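Kokport Studio Rentals: Your Questions

Everything I get asked by email, in one place. Last updated 2021-09-14.
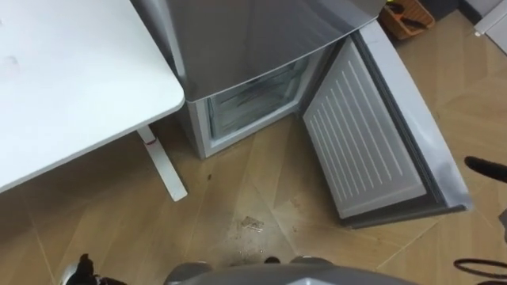
BEFORE YOU BOOK

How long is the minimum stay?
Two nights. I used to allow single nights and the laundry nearly finished me off, so please don't ask (okay, you can ask in January, when it's quiet and I'm feeling generous).

Do you take pets?
Yes! One dog per studio, and the fee is $19 for the whole stay. Cats are fine too, but tell me first so I can give you a studio with screens on the windows.

Can I pay when I get there?
Sorry, no. I take a deposit when you book and the rest 10 days before you arrive. The Hedegaard building has its own payment page, so use the link in your confirmation email and not the one on my home page.

WHILE YOU'RE HERE

Where do I park?
Behind the building, any spot without a number painted on it. Numbered spots belong to the people who live here all year and they do notice. If the lot's full, try the street by the Guketti bakery – free after six, and you'll end up with a cinnamon roll.

Is the Wi-Fi good enough for work?
I run my whole business on it, video calls and all. The password is on the card inside the front door.

Can I check out late?
If there's no one coming in after you, sure. Text me the night before and I'll look at the calendar.

I left something behind!
Happens every week. I keep things for a month and I'll mail them if you cover the postage.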